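Teaching by Hand, Learning from a Distance: Gallery of the Ulloa Kitchen

27/11/2020
By the Kostix demonstration group

On this page we show the work of our autumn at Kostix, when we guided a robot arm through small kitchen tasks by remote control. The kitchen is simulated. It exists only in the computer, and we call it Ulloa, after the street where we had our first office. The operator sits in a normal chair in a normal room, holds a controller in one hand, and the arm on the screen follows the hand. We keep the page for our partners in Hultach, for the students who will come in January, and for everybody who has asked us what we do the whole day with tomatoes.

Before Ulloa we were teaching only by hand. One person took the real arm at the wrist and moved it through the task, and the joints remembered the way. It is a very good method for a short movement. You feel the weight of the arm, you feel when it comes near to its limit, and a new person learns it before lunch. But the arm is heavy after some hours, and your own body is always standing in the place where the camera would like to look. We have many early recordings where a sleeve is covering the most important moment.

Remote control has the opposite difficulty. Your body is out of the way, and also your sense of touch. In the first week everybody pressed the gripper into the counter, because on a flat screen the last centimetres are hard to judge. We tried shadows, we tried a second view from the side, and we tried a soft sound which becomes higher when the fingers come down. The sound helped the most. Two colleagues asked to have it removed, since they heard it at home in the evening, and now it can be switched off in the menu.

A session in Ulloa has 50 attempts. The operator receives a short sentence, such as "put the tomato next to the lid" or "move the torch away from the edge", and does it once, at a calm speed, without correcting too much. Then the objects are placed again by the program and the next sentence comes. We ask for a pause after every ten attempts. People who skip the pause become faster and their movements become square, like somebody who is parking a car.

The objects are things one finds in any kitchen, or nearly any. We chose them for their shapes. A round thing rolls, a long thing must be taken across its middle, and a tall thing falls over if the fingers touch it on the way to something else. When all of them are on the counter together, the operator must plan the way of the arm and also the way back, and the wrist needs more room than one believes.
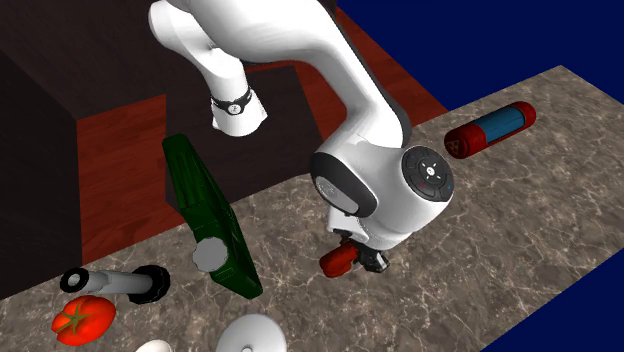

The angle of the wrist is what we discuss most with new operators. A person who picks up a cylinder turns the hand without thinking. With the controller one has to decide it, and many beginners keep the gripper straight and try to solve everything by moving left and right. We let them do it for one session. In the second session we ask them to turn first, still high above the counter, and to go down only after the fingers are in line with the object. The recordings become shorter and they look more natural, and the model which learns from them does not shake so much before it closes.

The tomato has its own chapter in our notes. It is round but irregular, and the grip that is good on one side is poor on the other. In simulation it does not become soft, so the operator can press as hard as he or she likes and nothing bad is seen. We did not like this, because the habit comes with you to the real arm. So we put a limit: when the closing force is too high, the attempt is marked and it goes out of the collection. There was some complaint in the beginning. Of all attempts in the autumn, 700 had the tomato as the object to be moved, and we have watched every one of them at least in part.

Long things are easier to hold and more difficult to put down. If the torch is released even a little too high, it turns when it lands, and it can roll until it meets its neighbour. We first counted such a landing as a mistake. Later we changed our opinion and kept it, if the operator went back and put it right in the same attempt. A demonstration with a small accident and a quiet repair has taught our model more about rolling things than a row of perfect ones. The rule is written in the guide on page four, and the word "quiet" is there on purpose.

Tall containers are a question of the elbow. The operator looks at the fingers, naturally, and the elbow of the arm makes what it wants. On the real machine we have a person standing near with the stop button. In Ulloa the arm simply touches the container and the container goes down. We show the contact in the log after the attempt and do not interrupt, so that the operator can finish the thought. With time most people start to approach from the free side, even when the way is longer.

Some words about the numbers, as Hultach has asked for them. We recorded 2,772 attempts until the end of the collection, and 2,258 of them were kept. The others were removed for three main causes: too much force, an object which left the counter, or a sentence which was misunderstood. The last group was our own fault. We wrote "beside" where we wanted "behind", and the operators did correctly what was written. These sentences are now checked by a second person, who reads them with the picture of the kitchen open and says aloud where the object should go.

The software for the controller is called Guro. It began as a small tool for testing one button and it has grown since then in all directions, like an old house. You can choose the speed of the arm (slow, normal, and a third one that we do not recommend), you can lock the wrist, and you can go back to the last position if your telephone rings. Left-handed people can mirror the buttons. This was added late, after one of us had been working the whole month with crossed arms and had not wanted to disturb.

We are asked often if a demonstration in simulation is worth the same as one on the real arm. Our answer is that it depends on the moment of the task. For the way above the counter, for the choice of which object and from which side, we see little difference. For the touch itself, the real arm is still the better teacher. We therefore mix them. The operator makes the session in Ulloa in the morning and guides the real arm by hand in the afternoon, with the same sentences and similar objects, and both recordings are saved under the same number.

This mixing had one effect we did not expect. People who had used their hands on the real arm came back to the controller and moved it more gently. They said they could imagine the weight again. We have changed the training for this reason, and new operators now begin with the hand-guided arm, also if they will work later only with remote control.

For the students coming in January: please bring flat shoes and a bottle which can be closed. The chairs can be adjusted with the lever on the left side. You will get a login for Guro on the first morning, and the first session is not saved, so you may drop as many things as you wish. The guide is available in English, and if you find a sentence in it that is not clear, write it in the margin of the paper copy near the door.

The next collection will have drawers. The counter and the arm stay the same, and the sentences become longer, with two steps and sometimes a condition. The first tests are already running, and at the moment the drawer wins more often than we do.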